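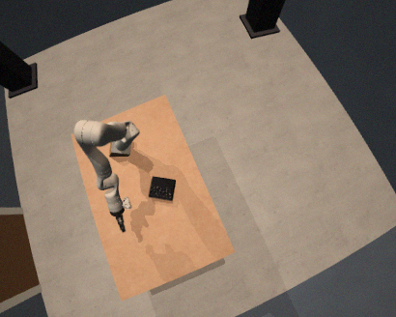 Prinel Acoustic Ceiling Panel

The Prinel panel is a suspended sound-absorbing panel intended for classrooms, dining halls, reading rooms and other interiors where hard floors and bare walls make speech difficult to follow. It is manufactured by Tromero and supplied to schools, municipalities and contractors through authorized distributors.

Construction

Each panel consists of a pressed wool core wrapped in a woven polyester cover. The cover is removable and may be replaced without taking down the suspension wires. Edges are square as standard; a beveled edge is available on request and adds 9 working days to the delivery time.

Panels are offered in two thicknesses. The thinner version is suited to offices and corridors. The thicker version is recommended for rooms with high ceilings and for music rooms, where lower frequencies are of greater concern.

Covers

Two cover ranges are available. Rakix is a flat weave in muted colors and is the usual choice for public buildings. Lui is a heavier textured fabric that conceals dust and light scuffing, and is often specified above serving counters and entrance areas. Fabric samples are sent free of charge to architects and facility managers — please state the name of the building and the room type when ordering.

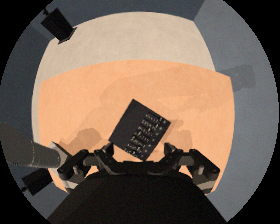 Installation

Panels are hung from four steel wires with adjustable grips. The wires must be fixed to the structural ceiling and never to an existing suspended grid. A clearance of at least 6 inches should be kept between the panel and any light fitting, sprinkler head or air outlet. Local fire regulations take precedence over these instructions.

In a typical classroom, one working day is sufficient for two trained installers. Existing furniture may remain in place if it is covered.

Care

Vacuum the cover once a year with a soft brush attachment. Stains may be treated with lukewarm water and a mild detergent. Steam cleaning is not permitted, as it can loosen the bond at the corners of the core.

Ordering

The minimum order is 2 cartons per color. Orders of more than 260 panels are produced to schedule and should be placed well ahead of the intended installation period. The factory is closed for maintenance during the first part of January.

Technical questions and requests for acoustic calculations should be addressed to Thaddäus Berchtold, Product Manager, Interior Acoustics. Room drawings are accepted in all common formats — ceiling height and floor finish must be indicated.

Product information last revised 7 Jun 2022. Colors shown on screen may differ from the delivered fabric.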